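Subject: Re: [practice-owners] Chairside scanner trial, Cosska vs. what we have
From: Delia Echeverría

I read the trial write-up twice before answering, and I'm still not sold. Quoting the part I have trouble with:

> We ran the Cosska scanner in both operatories at the
> Plirnbridge office through May. Impressions are gone
> for crowns and bridges. The lab says the files are
> clean, patients like seeing their teeth on the
> monitor, and the rep tells us it pays for itself
> inside of a year at 80 units a month. I'd recommend
> it to anybody on this list who is still mixing
> alginate.

First, the 80 units a month. Whose 80? My office doesn't do that many crowns and bridges in a month and I doubt most of the people reading this do either. If the payback depends on a volume the rep picked, then it's the rep's payback. I asked for the same worksheet and got one with 80 already typed in the box. When I put in my own number, the break-even line ran off the right side of the chart.

Second, "the lab says the files are clean." Which lab? If it's Trastetti, they resell the scanner tips. They may well be right about the files, but I'd like to hear it from a lab that doesn't have a box of tips to move. And clean files aren't the same thing as crowns that seat without adjustment. Did you keep a remake count before the trial? You give one for during and none for before, so there's nothing to hold it up against.
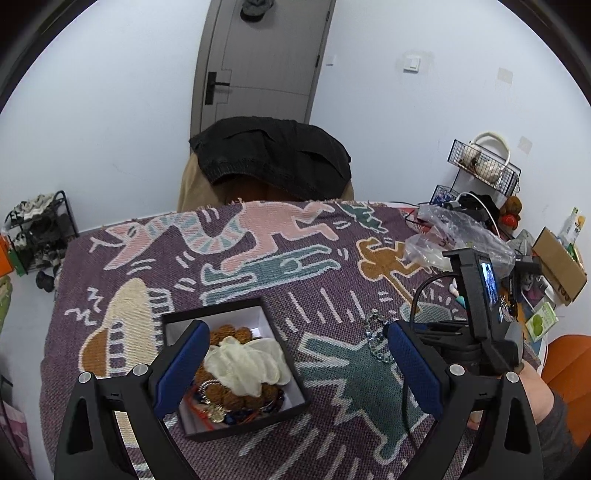
Delia Echeverría

Third, the tips. The brochure says each one can go through the autoclave 504 times. That is a very exact number and I can't find how they got it. Same temperature every cycle? Bagged or unbagged? Did the mirror still read properly at cycle 504, or did the plastic just not crack? I wrote to ask and was sent the brochure again. Replacement tips come in packs of 2, and you will want more than one pack if hygiene is going to borrow the thing for ortho checks, which they will.

Then there's the software. The plan is billed at $700 and the write-up doesn't mention it anywhere. Maybe it was waived for the trial. Before anyone signs, please ask what happens to the scans if you stop paying. Can you still open them? Can you export in an open format, or only send to labs on their list? I went through this with our old panoramic unit and ended up keeping a dead computer in the supply closet just to look at films from before the switch.

I'm not against scanning. I've gagged enough patients with a full upper tray to want something better, and I believe you that people like the monitor. But liking the monitor doesn't tell me how it does on a subgingival margin with some bleeding, or on a second molar in somebody who can't open wide. Those are the cases where I'd be reaching for the tray again, and then I'm paying for both.

What I'd find useful from the Plirnbridge trial, if you still have the records:

- remakes before and during, same dentist, same lab
- how many cases you started with the scanner and finished with a tray
- real minutes in the chair, including the rescans
- what the assistants think when the rep isn't in the room

If those look good I'll take back most of this and call Cosska myself. Until then I'm keeping the alginate bowls.

One more thing, off topic: does anyone have a source for the old-style metal rim-lock trays, lower, small? Ours are getting bent and the supplier keeps sending mediums.

Delia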